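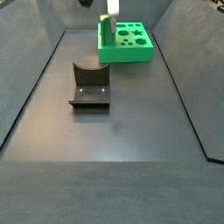
The green shape-sorting board with one of its pegs.

Ollell toy library gets new sorting boards

The toy library in Ollell has added a series of shape-sorting boards to its collection, and families can borrow them from August. The boards come from the small toy maker Grotell and were paid with a gift of 1,433 euros from the Hendriks bookstore.

Each board is a block with holes of different shapes in the top, among them a star and a circle. The child must find the right hole for every peg. The library asked for strong colors, so that the dark holes are easy to see also for children with weak eyesight.

"Parents often ask us for something simple, without batteries and without sound," says Kristof Geerts, who leads the toy library. "With this kind of toy a child can be busy for a long time – and the grandparents too."

The library now has 57 sorting toys and around 3,000 toys in total. Members can take a board home for three weeks. If a peg gets lost, please tell it at the desk when you return the board. Single pegs can be ordered again from the maker, and the member does not pay for the first one.

The boards can be tried at the long table in the Prota building, next to the puzzles, every afternoon from 2 p.m. New members can register at the same place and should bring a proof of address.

Contact | © Ollell Local News | Back to top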